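Talks > Community Repair Night > Speaker notes

Memory first: what to look at inside an old tower
Fiorella Barbieri, June 8, 2022

Start with the cost question. The Nevmont library got four more years out of its front desk machines with extra memory.

Power off, cord out, side panel off. Lay the tower on its side so the board faces up. Touch bare metal on the case before anything else.

Slide 3. Point out the power supply and say it stays closed. Read the label, don't open the box.

Slide 4. Find the memory slots. Check the manual for which slot to fill first, as the colours mean different things on different boards. Pause here for questions.
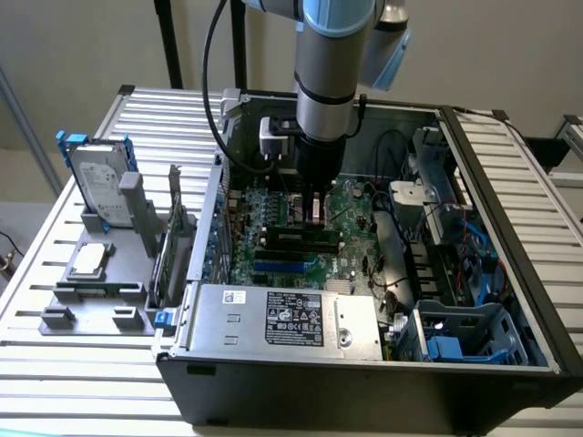 Slide 5: One module in, two blue slots empty below it.

Open the clips, line up the notch, press both ends evenly. If it won't go, turn it around. Keep the drive cables clear of the slots.

Finish with the boot check. Pass the spare modules around.

Comments

Trevor Fortin: Mine beeped until I reseated it. Worth a mention.

Concetta Ferri: Could you post the slide on labels too?

Contact | © Nevmont Repair Night | Back to top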